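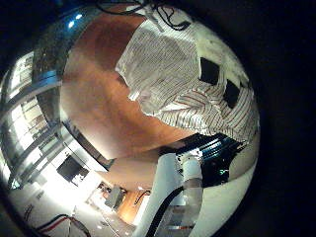
Striped fabric draped over the edge of a brown wooden surface.

Dressing apraxia

Dressing apraxia is a loss of the ability to put on clothing correctly that cannot be explained by weakness, poor eyesight, or a failure to understand the task. It is most often seen after damage to the parietal lobe of the right cerebral hemisphere, and it also occurs in degenerative diseases of the brain. A person with the condition may put an arm into the neck opening of a shirt, wear a garment upside down or inside out, or turn it over many times without finding where to begin.

Terminology

Many authors regard the word "apraxia" as imprecise in this setting. Limb apraxia in the strict sense is a disorder of learned movement and is usually linked to the left hemisphere. Difficulty with dressing, in contrast, often reflects a problem in relating the parts of a garment to the parts of the body. For this reason some clinical texts use the broader term "dressing disability" and keep "dressing apraxia" for cases in which neglect, weakness, and general confusion have been ruled out.

Signs and symptoms

The main sign is an error of orientation. The person may recognize a garment, name it, and describe how it is worn, yet be unable to line it up with the body. Garments with sleeves tend to cause more trouble than hats or scarves, and fastenings add a further difficulty, with buttons matched to the wrong holes. Some people dress correctly when a garment is handed to them in the right position but fail when it is folded or has one sleeve turned inside out.

A second pattern is seen in people with left-sided neglect. They may dress the right side of the body and leave the left undone, often without being aware of the omission. Whether this pattern should be counted as true dressing apraxia is disputed.

Causes

Stroke in the territory of the right middle cerebral artery is a common cause. Others include tumor, head injury, and posterior cortical atrophy, in which the rear parts of the brain shrink over time. In Alzheimer's disease, trouble with dressing usually appears after memory loss is established, although it can be an early complaint when visual and spatial skills are affected first.

The parietal lobe combines information from vision, touch, and the position of the joints. Damage to this region can disturb both the internal map of the body and the ability to rotate an object mentally, and dressing depends on the two together.

Assessment

There is no single accepted test. Examination generally begins with strength, sensation, visual fields, and language. The person is then asked to put on a loose shirt or gown, first presented in the usual way and then with one sleeve reversed. Drawing, block copying, and line bisection tasks are used to look for related spatial deficits.

A structured observation, the Khosravi Dressing Scale, was developed by the neuropsychologist Farzad Khosravi at the Roditz Rehabilitation Institute. It divides the act of putting on a shirt into 12 steps, each scored from zero to 2. In the first published series, which followed 21 inpatients with right hemisphere stroke, 11 made orientation errors on at least one step. The scale was later adapted for outpatient use at the Skukton Memory Clinic, where the steps for fastenings were scored separately. Critics have noted that the scale does not fully separate neglect from errors of orientation.

Management

Treatment is mainly provided by occupational therapists. Common methods include teaching a fixed order of steps, laying the garment out in the same position each time, and marking the collar or one cuff with a colored label. Spoken cues may be given at first and withdrawn as the person improves. Clothing with a clear difference between front and back is often easier to manage than plain garments.

Family members are usually advised to allow extra time and to help with a single step when the person is unable to continue. In progressive disease, the aim of treatment shifts toward comfort and simpler clothing.

Outlook

After stroke, many people improve during the first months, and persistent difficulty is more likely when neglect or a large area of damage is present. In degenerative conditions the problem generally becomes worse.

See also

Constructional apraxia
Hemispatial neglect
Posterior cortical atrophy
Zoleck Shirt Test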